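Snacks in the Waiting Room – speaker notes
Talk for the Marelthorpe parents' evening, up to 13 minutes

Start slowly. Say good evening, thank Ruan Gumede for the invitation and for the projector. Say my name, Oana Ene, and that I have been looking after the family waiting room at Coken for two years.

First point: why I talk about snacks at all. Families wait with us for a long time, sometimes a whole afternoon. Children become hungry before adults notice it. When I began, we had one big drawer and everybody put things in it. The small sweets went to the bottom, the open biscuits became soft, and parents asked me each time what is inside. I did not know either.

Tell the story of the drawer. In January I emptied it completely and found crackers from the summer before. (Wait here, people usually laugh.)

Second point: the box method. It is very simple. Take everything out, put it on a table, sort by kind, and only after this decide what goes in the box. Most people do it in the opposite order. They fill the box first and then they look for a place for the rest.

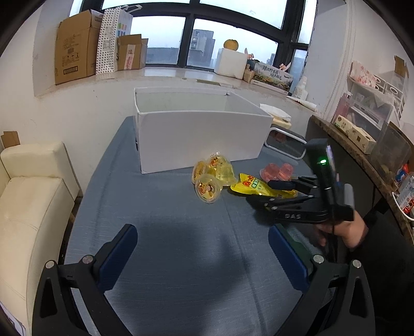

Sorting by kind is the step that takes patience, so give it more time than the others. I ask the helpers to use a table with a cloth on it, because small packets slide less. Jelly cups I keep by color, as with the yellow ones to the left of the yellow packet and the two pink ones behind it to the right, and the box stays empty until all the groups are clear. Do not hurry to fill it. If a packet has no friends on the table, it waits at the side until the end.

Third point: what goes in first. Heavy and flat things at the bottom, cups standing up, light packets on top. Napkins go last – a child who opens a jelly cup needs a napkin at once. Repeat this, it is the advice that parents remember.

Say a few words about money. Last year we spent 521 on snacks, and the Lazăr bakery gave us bread rolls for free. Thank them by name. If somebody asks about the 3000 from the Harkeck fund, explain that it is for the new chairs and cannot be used for food.

Allergies. Read this part from the paper, do not improvise. Every packet keeps its own label. We never pour things together in a bowl. A parent must be able to read the wrapper before the child eats.

Show how to close the lid with the sample box from my bag. Pass it to the first row and let it go around.

Questions. Ruan will carry the microphone. Remind people that the sign-up sheet for March is next to the door, and the pen must stay there.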